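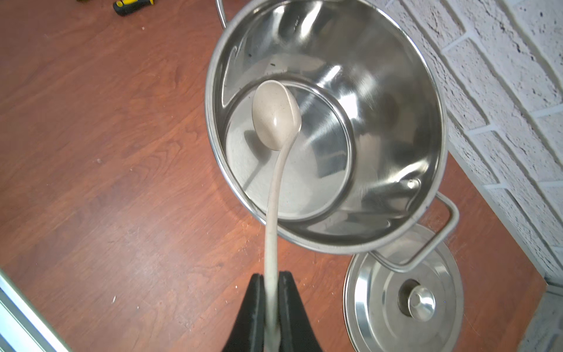 Food Service Basics, Unit 4
Cooking and Cooling in Volume: Soups, Stocks and Sauces
Brurthorpe Adult Education, Kitchen Skills Certificate

Read this before the practical session. You will need the temperature log from Unit 3 and a pen that works in a damp kitchen.

1. Why volume changes things

Most of us learned to cook in small pots. A quart of soup heats in minutes and cools on the counter while you eat. Twenty quarts of the same soup behave differently. The outside of the batch heats and cools well before the middle does, and the middle is where problems start.

The reason is the ratio of surface to volume. Heat enters and leaves through the surface. If you double the height and width of a pot, the surface goes up four times but the contents go up eight times. Each cup of soup now has half as much surface to lose heat through.

Thick foods are worse than thin ones. In a clear stock, warm liquid rises and cool liquid sinks, so the batch mixes itself to some degree. In a bean soup or a cream sauce this movement is slow. Heat has to creep through the food, and starch is a poor conductor.

2. Choosing a pot

Stock: tall and narrow. Less liquid boils off over a long simmer, and bones stay covered.

Sauces to be reduced: wide and shallow. You want the water to leave.

Soup: either will do. If you plan to brown onions or meat in the same pot, go wide so the pieces have contact with the bottom.

Stainless steel doesn't react with tomato, wine or vinegar. Plain aluminum does, and can turn a pale sauce gray. Thin stainless steel heats unevenly, so look for a thick base with a layer of aluminum or copper sealed inside it. Check the base by setting the pot on a flat counter and pressing on the rim. It should not rock.

Leave headroom. A pot filled to the brim can't be stirred properly and can't be carried safely. In this course we stop three inches below the rim.

3. Stirring

Stir from the bottom. Scorching happens there first, and a spoon that only moves the top layer does nothing to prevent it. Use a spoon or paddle long enough that your hand stays clear of the steam. If you feel the bottom beginning to catch, do not scrape it. Pour the batch into a clean pot and leave the stuck layer behind. Scraping spreads the burnt taste through everything.

Do not leave a metal spoon standing in a hot pot. Do not taste from the stirring spoon. Ladle a little into a cup and taste from that with a separate spoon.

4. The danger zone

Bacteria that cause illness grow between 41°F and 135°F, and grow fastest in the middle of that range. Cooking kills most living cells. Some species, Bacillus cereus and Clostridium perfringens among them, form spores that survive boiling. When the food cools slowly, the spores wake up and multiply. Reheating does not always fix this. The toxin that B. cereus makes in starchy food can survive a second boil.

5. Two-stage cooling

Stage one: from 135°F to 70°F within two hours.
Stage two: from 70°F to 41°F or below within four more hours.

If stage one runs over, you may reheat to 165°F and start again, once. If stage two runs over, throw the batch out.

Methods we will use:

Shallow pans. Pour the food no more than two inches deep. Leave the pans loosely covered in the cooler, with space between them.

Ice bath. Set the pot in a sink of ice and water, with the water as high as the level of the food. Stir every ten minutes.

Ice paddle. Freeze it the night before. Stir with it slowly, and wash it between batches.

Ice as an ingredient. Make the soup with less water than the recipe calls for and add the rest as ice at the end.

Never put a full hot stockpot straight into the walk-in. It will be warm in the center the next morning, and it will raise the temperature of everything near it.

6. Worked problem

A kitchen makes 65 portions of lentil soup, eight fluid ounces each. How many shallow pans are needed if each pan holds 200 fluid ounces at a depth of two inches?

65 x 8 = 520 fluid ounces
520 / 200 = 2.6, so three pans

Now do the same for 50 portions of ten fluid ounces. Show the total before you divide.

7. Log sheet

Write the time and temperature when the food leaves the heat, then every 30 minutes. Take the reading in the center of the pan, away from the sides and bottom. Initial each line. A blank line counts as a failed check, even if the food was fine.

8. Before the practical

Calibrate your probe thermometer in ice water. It should read 32°F.
Bring closed shoes and a hair covering.
Read pages 38 to 44 of the course reader.
Aprons are in the Milar Room, second shelf. Return them to the blue bin by 4:30 p.m.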